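零食整理常见问题(住小房间的人看过来)

老是有人在留言里问我零食怎么收、怎么分,同样的问题我回了好多遍,干脆攒成一页。先说清楚,我不是什么收纳专家,就是一个嘴馋、房间又小的人,下面全是我自己的习惯,你觉得哪条顺手就拿走哪条。

为什么要在床上理零食?

因为我没有餐桌呀!房间里最大的一块平面就是床。书桌上永远堆着东西,地板我又不想蹲。床铺平了,袋子往上一倒,有什么一眼就看全了,坐在床边慢慢挑,腰也不累。前提是所有包装都没拆封,拆过的一律不许上床,这是我给自己定的死规矩(以前有一包芝麻饼就是这么毁掉我一个晚上的)。

床单会不会弄脏?

没拆封的话基本不会。不放心就先拿干布把袋子外面擦一遍,尤其是快递箱里刚拿出来的。我铺的是浅蓝色带小红心的那条,花样多,看着热闹,理东西的时候心情也好。理完抖一抖,铺平,照样睡觉。

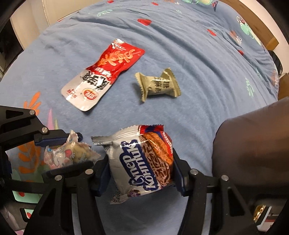 混装的零食先分什么?

我先分大小,再分口味。大袋的先拎出来,比如 Супер Контик 这种夹在一堆中文包装里的,银色袋子上印着一块巧克力外层的饼干,特别好认。然后是中等的小包,最后才轮到一颗一颗拧着糖纸的糖。糖最容易滚到被子褶子里去,所以铺床的时候一定要把褶子拉平,不然半夜翻身会硌到,别问我怎么知道的。

看不懂外文包装怎么办?

先看图,再认词。俄文里的 шоколадный 就是“巧克力的”,记住这一个词就够用很久了。其他的我会用手机翻译拍一下,主要看配料和日期两处。对坚果过敏的朋友千万别只看正面的图,背面的小字一定要查清楚再吃。

日期怎么看?

国产的一般好找,写着生产日期和保质期,自己加一下就行。进口的要小心,有的是日在前、月在后,我就看反过,把好好的一包饼干当成过期的,差点扔掉。拿不准的单独放一边,查明白了再归位。剩下不到60天的我会放在最外面,优先吃掉。

零食都从哪儿买?

超市、网店、朋友旅行带回来的,什么都有。混装的我常在 Dokimine 买,可以自己挑单颗,20颗起卖,适合我这种什么都想尝一口的人。Rarkham 的饼干种类多一些,不过运费有点心疼,我一般攒到 December……啊不,攒到十二月囤年货的时候一起下单。

要不要买专门的零食收纳盒?

看你。我买过一个 Clellach 的三层抽屉盒,好看是真好看,可是大袋子根本塞不进去,最后拿来装袜子了。后来我就用浅托盘,有一点边的那种,拿起来东西不会滑下去,端到桌上端到床边都方便。托盘的另一个好处是装不了太多,装满了就说明该停一停,别再买了。

托盘里放哪些?

放这几天想吃的。我的原则是口味错开,别全是巧克力,也别全是硬糖,不然吃到后面就腻了。条状的靠边放,鼓鼓的小包放中间,名字朝上。剩下的全部回到箱子里,眼不见嘴不馋(好吧,只能管住一半)。
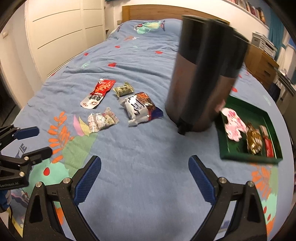 一袋一袋的小糖果要不要拆出来?

透明袋装的我不拆,从外面就看得见还剩多少,拆了反而散得到处都是。非透明的大袋如果里面是独立小包装,我会拆,外袋剪下写日期的那一角,跟小包装放在一起。这个动作只要几秒钟,可是很多人嫌麻烦,过两个月就搞不清哪颗是什么时候的了。

零食能放卧室吗?会不会招虫?

没拆封的可以放,但别直接放地上,也别贴着暖气。我用的是带盖的箱子,放在柜子下层。拆过的一定拿夹子夹紧,最好当天吃完。衣柜里我不建议放,衣服会沾上味道,辣条味的毛衣我真的穿过一次,同事看我的眼神到现在都忘不掉。

巧克力要不要放冰箱?

天凉的时候不用,阴凉的地方就好。夏天房间太热我会放冰箱,外面再套一个密封袋,拿出来以后先不开封,等它回到室温再拆,不然表面容易结水珠。表面发白的一般是油脂或者糖析出来了,口感会差一点,有怪味就别吃了。

多久整理一次?

一个月一次,通常是换床单那天的下午,反正床都要重新铺。快的话一集剧的时间就弄完了。买得特别多的月份会多理一次,我最夸张的一次,一单花了1,290块,箱子打开自己都吓一跳,那天理到天黑,从此买之前先翻一遍家里的存货。

吃不完怎么办?

趁日期还早就送人!办公室是最好的去处,往茶水间一放,下午三点以前肯定没了。也可以装一小袋送邻居。别等到快过期才送,人家收了也为难。

有没有适合配零食的饮料推荐?

甜的配淡茶,咸的配气泡水。想喝得浓一点就泡 Ó Briain 的红茶,配巧克力饼干很搭,不过晚上别喝,我试过,睁眼到凌晨两点。

孩子在旁边帮忙可以吗?

可以,让他们按颜色分就好,大一点的可以帮着念日期。小颗的硬糖别让太小的孩子碰,容易噎到。还有,要提前讲好今天能吃几颗,不然理到一半就开始谈判了。

还有别的问题就继续留言吧,我看到会往这页里补。问“哪种最好吃”的就先别问啦,我每个月的答案都不一样,这个月是酸梅味的硬糖。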